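4.2 Sorting at the room level

The second part of the survey looked at what guests leave behind in the bedroom and how it is separated before collection. We studied 31 rented apartments in Lemside during July, all with one bedroom and all cleaned by the same contractor. In total, 628 bags were opened and sorted by hand. Each bag was recorded with the room it came from, because earlier studies mix kitchen and bedroom waste and this makes the comparison difficult.

The bedroom bin is usually small, round and lined with a single bag. It receives drink cans, paper bags from bakeries, and tissues. In our interviews, many guests said that they knew the local rules but did not want to walk to the kitchen at night. 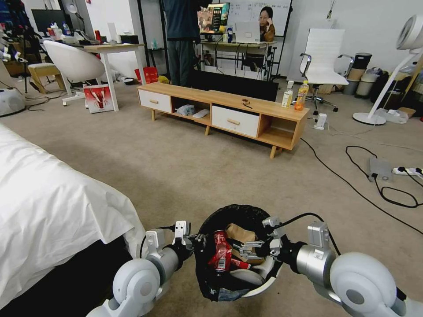

The share of recyclable material in bedroom bags was 40 percent by weight, higher than we expected from the kitchen results. Metal cans were the largest part of it. Paper came second, but much of the paper had food stains and could not be accepted by the sorting plant. We counted stained paper as residual waste — a strict choice, but it follows the practice of the plant.

We also tested whether a second bin changes this result. In half of the apartments, a bin for cans and clean paper was placed next to the first one. Cleaners were asked to keep the 2 bags apart and to write the apartment number on each.

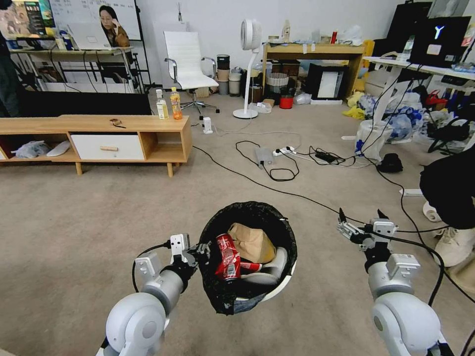 Figure 3. Mixed waste in a lined bedroom bin: red cans and brown paper in the same bag. Photo: Hemant Maurya / Osten

The effect of the second bin was clear in the first week and weaker later. Guests who stayed longer than three nights used it more regularly than guests who stayed one night. The language of the label had little influence. We think the position is more important, but our data do not allow a firm statement, as most bedrooms had only one free corner.

One limitation should be mentioned. The cleaners sometimes joined two half-full bags before collection, and these bags were removed from the analysis. The weights in Table 5 therefore include only bags that arrived closed and with a readable number.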